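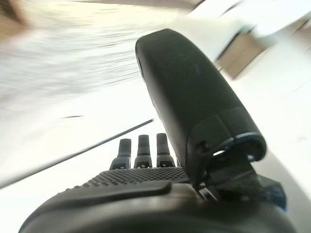
Ishida wrote after the first revision of this guide that the thumb should be set before the fingers in every demonstration, and that operators who close the fingers first end up correcting the grasp halfway through the recording. The order of steps below follows that remark.

7. Recording a demonstration by remote control

7.1 Before you start

The arm must be homed and the glove paired (see Section 5). Check that the Tudow console shows the hand as READY. If it shows HOLD, release the hold from the console and not from the glove.

7.2 Procedure

1. Put on the glove and fasten the wrist strap. Keep your hand open and flat.
2. Press ALIGN. Hold still until the console beeps twice.
3. Move your thumb slowly through its full range. The thumb of the robot hand should follow without jumping. If it jumps, repeat step 2.
4. Close and open your fingers once. The hand has three fingers opposite the thumb, so the glove ignores your little finger.
5. Bring the wrist over the work surface. Watch the wrist view on the console. The thumb, the fingers and the dotted palm pad should all be in view when the hand is open.
6. Press RECORD. Wait for the red border.
7. Set the thumb, then approach the object and close the fingers against it.
8. Carry out the task at an even pace. Pause briefly before each release.
9. Open the hand, back away from the object and press STOP.
10. Enter a task name and press KEEP or DISCARD.

Note: Fast wrist motion blurs the background in the wrist view. Short stretches are acceptable. The Gunov trainer rejects a recording when more than 53 frames in a row are flagged as blurred.

Note: The task name may contain up to 173 characters. Slashes are replaced by underscores.

CAUTION: Do not reach between the thumb and the palm while the glove is paired. The hand moves as soon as the glove does, including when RECORD is off.

CAUTION: Do not wipe the palm pad with solvent. Use a damp cloth and let the pad dry before the next session.

7.3 Number of demonstrations

Record at least nine demonstrations of each task. Change the starting position of the object between recordings. Discarded recordings do not count toward the total.

7.4 Transferring recordings

Connect the console to the Hidstead server and select SEND ALL. Do not turn off the console until the list is empty.

Section revised Mar 11, 2022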